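Lundholm, the new place on the corner where the dry cleaner used to be, calls itself a "supper room." In practice this means dinner starts at six and the lights are low enough that I ordered a side dish by accident. It was the best thing I ate.

That was the cabbage, charred at the edges and sitting in brown butter with caraway. Idrisa Ondieki runs the kitchen, and he clearly likes vegetables more than he likes customers who ask for substitutions. My friend Lizeth asked for one. She got a very polite no.

The pork shoulder is meant for two and would feed a small rowing team. It comes with pickled plums and a mustard that cleared my head for the first time since June. The trout was less of a thrill – nicely cooked, badly in need of salt, and served on a plate so hot it kept right on cooking.

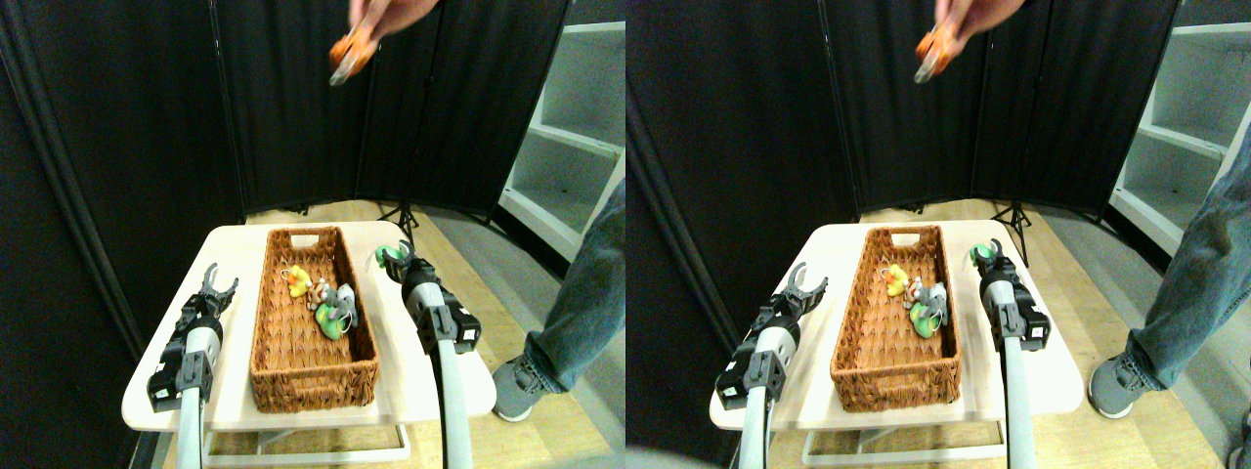

Dessert is a short list. Skip the rye custard, unless you miss hospital food, and get the almond cake, which arrives warm with sour cream and costs 12 dollars. I grumbled about the price and then scraped the plate.

Service was friendly and a little lost. Our wine came after the pork, and the bread came after the wine. They don't take reservations for parties under six, so plan on about half an hour at the bar, where the stools were designed by someone who prefers to stand.

I'm going back for the cabbage.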